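Tanderel Community Help > Wireless Audio > Headphones and Headsets

Bernora headphones drop to mono, phone-quality sound whenever a call app is open
Posted Aug 3, 2019
Viewed 2,529 times

drywall_dsp

I have a pair of Bernora over-ear Bluetooth headphones paired to a Sopacua laptop running Windows 10. Music playback is fine. As soon as I open a voice chat program, the sound turns thin and muffled, and both channels collapse to mono. If I close the program, full quality comes back after a few seconds.

Things I have tried:

Removed the pairing and paired again. No change.
Updated the Bluetooth driver from the laptop maker's site. No change.
Charged the headphones to full. No change.
Paired the headphones to my phone. Music sounds good, and calls sound acceptable but not great.

In the Windows sound panel the headphones show up twice, once as "Stereo" and once as "Hands-Free AG Audio." If I set the Stereo entry as default, the chat program says there is no output problem but I hear nothing in it. I also have an older Urolby USB adapter in a drawer. Would that make a difference, or is this a fault in the headphones? They are still inside the return window and I would like to decide before it closes.

2 replies marked helpful

patchbay_north

Not a fault. Do not return them for this reason alone, since most Bluetooth headphones of this generation will do the same on a Windows machine.

Classic Bluetooth uses separate profiles for music and for calls. A2DP carries stereo audio in one direction, from the computer to the headphones. It has no return path for a microphone. HFP, the hands-free profile, carries audio both ways, but over a narrow link with a low sampling rate. When a program opens the headset microphone, Windows moves the whole connection to HFP, and everything you hear goes through it, including music and game sound.

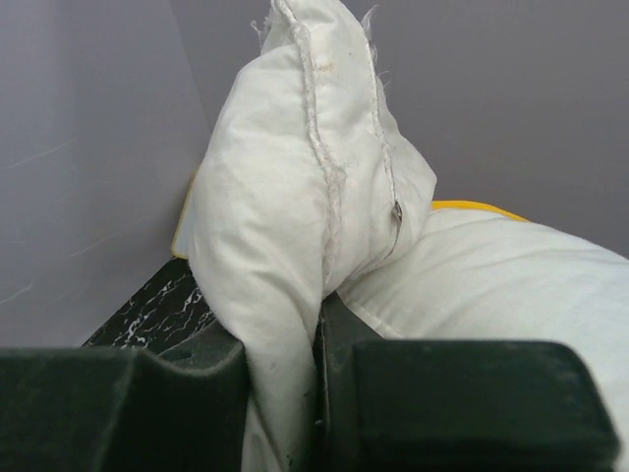

What sampling rate does the headset use during a call?

It depends on what both ends support. The basic call codec, CVSD, runs at 8 kHz, which leaves out most of what makes music sound like music. The newer wideband codec, mSBC, runs at twice that rate and is easier to listen to, but it is still mono. If your phone calls sound better than your laptop calls, the phone is probably using mSBC and the laptop is not.

To keep stereo playback on the laptop, stop programs from using the headset microphone:

Open the chat program's audio settings. Set the input device to the laptop's built-in microphone and the output device to the Stereo entry. Do not leave either one on "Default," as many programs keep a separate default for communications.

Open the Windows sound panel, go to the Recording tab, right-click the headset microphone and select Disable.

If it still switches, open Control Panel, then Devices and Printers. Right-click the headphones, select Properties, then the Services tab, and clear the Handsfree Telephony box. Click Apply and wait for the device to reconnect. The Hands-Free entry should disappear from the playback list.

The last step turns off the headset microphone completely on that computer. It has no effect on your phone. To undo it, check the same box again.

Your silent output is a separate symptom with the same cause. The Stereo endpoint goes quiet while the Hands-Free endpoint is active, so a program pointed at Stereo has nowhere to play.

The Urolby adapter will not help if it is a plain Bluetooth dongle. It has to follow the same profiles. It may even be a step down if it is an older one without wideband support.

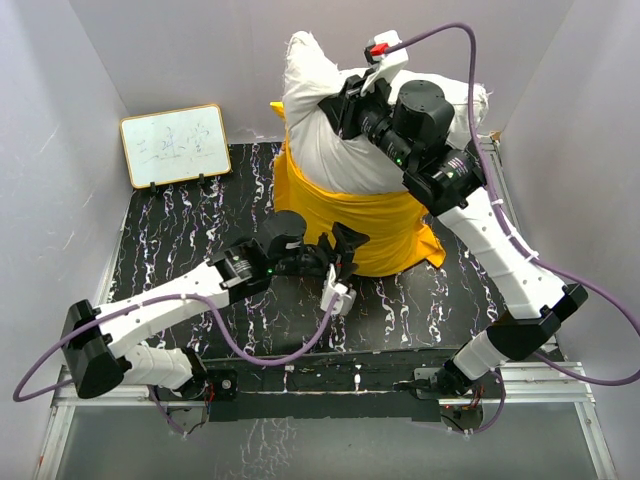

Both arms at the black table, with the yellow bundle at the back.

Some notes on the built-in microphone, as that is usually the next complaint. It will pick up more room noise than the headset microphone and it will pick up the keyboard. A wired clip microphone in the headset jack fixes most of that. Set its level so that normal speech peaks well short of the top of the meter, and turn off microphone boost unless you need it. Boost raises the hiss by the same amount as the voice.

If you use the cable that came with the headphones, check whether it has three or four contacts on the plug. A three-contact plug carries stereo sound only. With most models the Bluetooth radio shuts off when the cable is inserted, so the built-in headset microphone goes away too.

hum_and_hiss

Had the same thing with mine, unchecking the telephony box worked. Took maybe two minutes. Came back after a big Windows update in June and I had to uncheck it again.

Also turn off the setting that lowers other sounds during calls (Communications tab, "Do nothing"). Different problem but people mix them up.

offgrid_ohms

I would just use the cable. Bluetooth on laptops is bad. My last set cut out 21 times in 45 minutes and I went back to wired.

drywall_dsp

Reporting back. Changing the input in the chat program was not enough by itself. It still switched to mono when the program started, though it recovered after the call connected. Clearing Handsfree Telephony fixed it. Stereo stays on through the whole call, and the people on the other end say the laptop microphone is usable.

I did not test the Urolby adapter. The cable in my box has three contacts. Keeping the headphones.

patchbay_north

Good. The brief switch at startup is the program probing every input it finds, and disabling the device in the Recording tab would normally stop that as well. You can leave the Services box as it is.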